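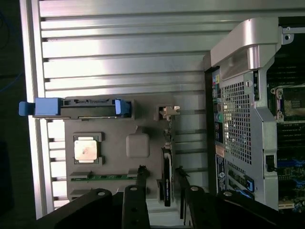
Muthoni Minja keeps a gray plate on her bench at Mensah, the repair shop she joined in October, and every part she pulls from a workstation gets its own place on it. "Before the plate I had a cookie tin," she says, laughing. "You can guess how that went!"

She can talk about layout for a whole morning (I was there for most of one). The drive caddy lies across the top, the processor sits below it in a square holder, the memory gets a slot along the bottom, and the graphics card stands upright at the right. "I love that the card stands up. It's the one I used to lean on with my elbow."

The processor holder is her favorite. "Go straight down and let it settle. If you're pushing, you're crooked. Lift it and try again."

Her colleague Edem Korletey drew the first version of the plate, and the two of them still disagree over spacing. He wants everything closer together; she wants room for fingers. "Edem has small hands," Minja says. "He thinks everybody does."

What about the computer itself? She likes a chassis with a proper carrying handle — the big metal kind — and she opens the side before she touches anything else. "I look for two minutes. Where do the cables run, what's in the way of what. Then the caddy comes out first, because I enjoy that part."

She's now planning a second plate, with deeper slots for memory. Korletey has already asked to see the drawing.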